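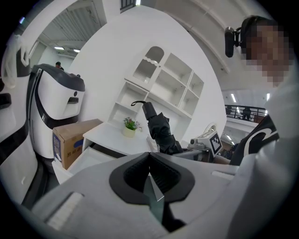

Rule 14 at Mosetti says you don't hand a robot anything until you've said the thing's name out loud, and I had been breaking it since March. I mean, who talks to an arm? But the inspector from Palumbo was due at 2, I had 1,935 log entries to my name, and 648 of them were missing the spoken line. So there I was at the white table, right next to the little potted plant with the pink and purple flowers, practicing. "Plant," I told it. "Box." I felt like a toddler! Then the Lellum unit, which was supposed to be idle, opened its fingers and waited, very politely, for the box.

I gave it the box. What else could I do? It held on until I remembered the second half of the rule and said "thank you, released," and only then did it turn away. I wrote that one down properly, spoken line and all. 647 to go.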